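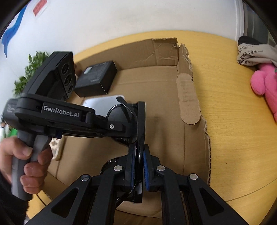 Gripper week, the table-top round

Right, the long-promised page from the second half of the comparison. If you read the Sutham write-up you'll know I got rather carried away with force curves and forgot to show anybody what the work looks like, and I was told off for it (fairly!). So there are fewer graphs this time. It's hand-held grippers, used in pairs, with a cardboard box and a load of everyday bits and pieces.

I'd spent most of February with the Lowther pads, the flat grey ones, and had got very used to them. They're lovely on anything square. Give them a carton or a paperback and you barely have to think. Then you hand them something curved and shiny and they sulk. The blue ribbed pads are a different animal, and for the first half hour I squeezed far too hard with them, because I was still expecting everything to slide.

Glasses are my favourite test, and also the one I'd happily never do again. There's hardly anything to hold, the lenses are slippery, and if you grab them edge-on the arms go wherever they fancy. With the flat pads I could pinch a temple but the whole lot would swing round as soon as I lifted. The ribs seem to give the thin parts something to sit against. I'm going by feel there, I haven't measured it, and Toshiko Ikeda has already written "how do you know?" next to that sentence in my draft.

Working with two grippers is where I had to slow right down. My left hand is useless at this. It wants to help, it arrives early, and then the two sets of jaws end up knocking into each other over the middle of the box. The trick that worked for me was to park one hand completely until the other had a proper hold. Toshiko doesn't need the trick. She moves both at once, like someone tossing a salad, and it's a bit annoying to watch.
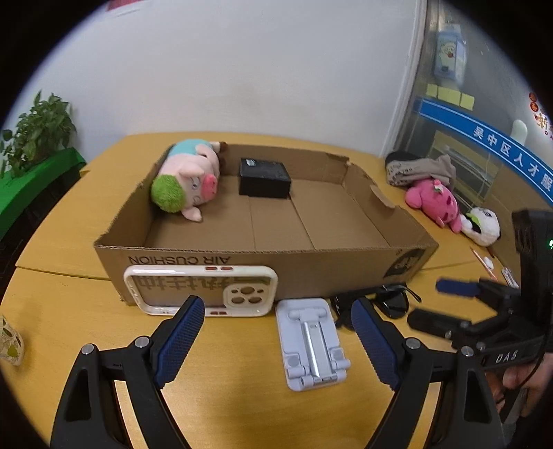 Soft toys are the easy end of the list, and I'd say start there if you're new to any of this. You can miss by a fair bit and still come away with an ear or a foot. The only thing to watch is bulk: a fat plush body fills the jaws before you've really closed them, so it feels like a firm grip when all you've got is a fistful of fluff.

Phone cases and folded stands are much fussier. Flat on a table they give you almost no edge to get under, and my natural approach (coming straight down from above) is the worst one. Tipping the wrist and going for a long side was better. Leaning the case up against something first was better still, though Toshiko calls that cheating and I can see her point.

A few numbers for those who like them. I did 100 pick-and-place tries on each set of pads, in batches of 30 with the last ten tacked on at the end when I was tired, so take the tail with a pinch of salt. The heaviest thing on my list was 800 grams and both sets managed it, which surprised me with the Lowthers. We ran the cameras the whole time on the Drurkivgate task list, so the tries should line up with what other people have been doing on the Wallell arm.

What I'd change: the trigger. After a long batch my finger was properly sore, and I noticed I was letting go early just to rest it. I've asked for a go with a lighter spring. I'd like to try a slightly narrower pad on the glasses as well, if anyone has a pair lying about that they could lend me.

Would I swap over for good? For mixed boxes of odds and ends, yes, I think I would. For cartons I'm keeping the flat ones – they're quicker, and I don't have to change the habits of a whole winter.

The arm-mounted round starts on Monday, with the same 5 objects to begin with and the glasses last.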